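Häufige Fragen zum Schubladen-Datensatz

Ich bekomme zur Datensammlung bei Brakar inzwischen so viele Mails, dass ich die Antworten lieber einmal ordentlich aufschreibe. Die meisten Fragen kommen von Leuten, die selbst gerade anfangen, Demonstrationen für einen Roboterarm aufzunehmen, also schreibe ich auch für die.
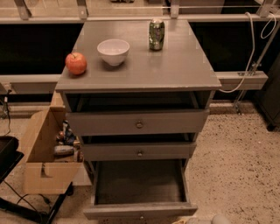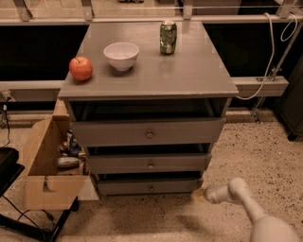
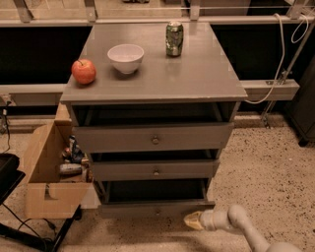

Graue Kommode mit drei Schubladen, obendrauf Apfel, Schüssel und Dose, aus der Kopfperspektive.

Was genau sammelt ihr da eigentlich?

Kurze Vorführungen, aus denen ein Modell lernen soll, mit Schubladen umzugehen. Aufmachen, zumachen, etwas hineinlegen, etwas herausholen. Ich steuere den Arm von Hand, die Kameras und die Gelenkwinkel laufen mit, und am Ende hängt an jeder Episode ein Satz in normaler Sprache, zum Beispiel »Schließ die unterste Schublade«. Im Moment sind wir bei 3.628 Episoden. Klingt viel, ist es aber nicht, wenn man sieht, wie schnell so ein Modell sich an eine einzige Anordnung gewöhnt!

Warum ausgerechnet eine Kommode?

Weil Schubladen gemein sind. Einen Becher kann man von vielen Seiten greifen, einen kleinen runden Knauf eher nicht. Dazu kommt, dass die unterste Schublade knapp über dem Boden sitzt und der Arm dort in einer ziemlich unbequemen Haltung ankommt. Jeferson Macedo wollte anfangs nur die oberste aufnehmen und hätte damit vermutlich in der halben Zeit fertig sein können (er erinnert mich gern daran).

Wozu die Sachen obendrauf, wenn es um die Schubladen geht?

Bei manchen Aufgaben gehören sie dazu, etwa »Leg den Apfel in die Schüssel«. Bei den reinen Schubladenaufgaben sollen sie stehen bleiben, und auch das muss das Modell irgendwo gesehen haben. Unsere erste Version hatte die Kommode immer leer, und sobald jemand eine Dose daraufstellte, griff der Arm erst mal nach der Dose. Seitdem räume ich nur noch für einen kleinen Teil der Aufnahmen ab.

Verändert ihr die Anordnung zwischen den Episoden?

Ja, aber in Blöcken. Vier Durchgänge mit derselben Aufstellung, dann wird etwas verschoben oder ausgetauscht. Wer nach jedem Durchgang umbaut, schafft am Tag kaum etwas, und wer nie umbaut, kann sich das Ganze sparen. Die Stellung der Schubladen verändere ich ebenfalls, mal alle zu, mal alle ein Stück offen, mal nur eine.

Stört der Karton daneben nicht? Und die Kabel?

Den Karton lasse ich bewusst im Blickfeld. In einer echten Wohnung steht neben der Kommode ja auch irgendetwas herum, und ein Modell, das nur vor weißer Wand funktioniert, hilft mir wenig. Bei den Kabeln gilt: Solange der Arm nirgends hängen bleiben kann, dürfen sie im Bild sein. Vor dem ersten Durchgang fahre ich einmal langsam den ganzen Weg ab -- das kostet eine Minute.

Behaltet ihr misslungene Versuche?

Kommt darauf an! Rutscht der Greifer ab und ich setze neu an, bleibt die Episode drin, gerade solche Korrekturen sind nützlich. Breche ich ab oder habe ich mich bei der Aufgabe vertan, bekommt sie eine Markierung und fliegt beim Export raus. Colette Delorme schaut die Grenzfälle durch und ist dabei strenger als ich.

Wie lange dauert eine Sitzung?

Bei mir sind nach fast vier Stunden die Hände müde und die Bewegungen werden eckig. Das sieht man den Daten später an, also höre ich vorher auf. Lieber um 14 Uhr Schluss machen als danach lauter zittrige Griffe aussortieren.

Welche Aufgabentexte verwendet ihr?

Es gibt 14 Grundaufgaben, jede in mehreren Formulierungen. »Mach die mittlere Schublade zu« und »Schieb die zweite Schublade von oben hinein« meinen dasselbe, und beides kommt vor. Bitte den Text erst einsprechen oder eintippen, dann aufnehmen -- nachträglich zuordnen habe ich im Februar versucht und nie wieder.

Kann ich die Daten haben?

Noch nicht alles. Einen kleinen Ausschnitt gebe ich auf Anfrage heraus, der Rest folgt, sobald Colette mit der Durchsicht fertig ist. Schreibt mir am besten gleich dazu, welches Format ihr braucht und ob ihr auch die Gelenkdaten wollt oder nur die Bilder mit den Texten.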